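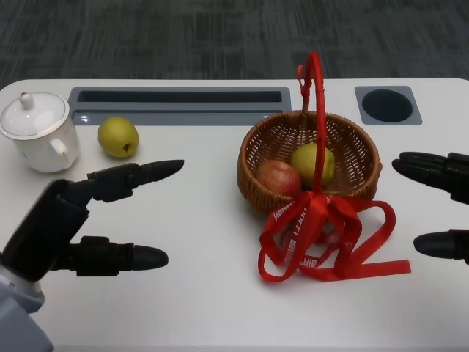 Palitz Round Fruit Basket: Two Months of Light Duty

2022-01-09

I ordered the Palitz in October, after the old glass bowl met the floor. It's brown woven wicker, round, with a handle tall enough to carry across a parking lot. The handle is red. Nothing else I own is red, and I've made my peace with that.

First, capacity. An apple and a pear sit in it nicely. Doolan, who sold it to me, promised it would "feed a party of 8," and I'd like to meet those eight people and see what they had for lunch. A third piece of fruit tends to end up on the table at my place, mostly out of laziness.

The weave is tight at the wall but open enough to let air through, so pears ripen at their usual speed: hard, hard, hard, compost. Crumbs and stems go through it too. You'll be wiping the table.

Now the ribbon. If you buy it as a gift set you get a big red satin bow with HAPPY BIRTHDAY printed on it in white. It's a loose tie with very long tails, and it takes up more of a white tabletop than the basket does. Hrefna Nørgaard at work has retied hers 15 times and says it gets worse.

Handle: comfortable. Price: a bit much for wicker. I'd buy it again, probably without the bow.

Four stars, one withheld for the tails, which have been in my tea.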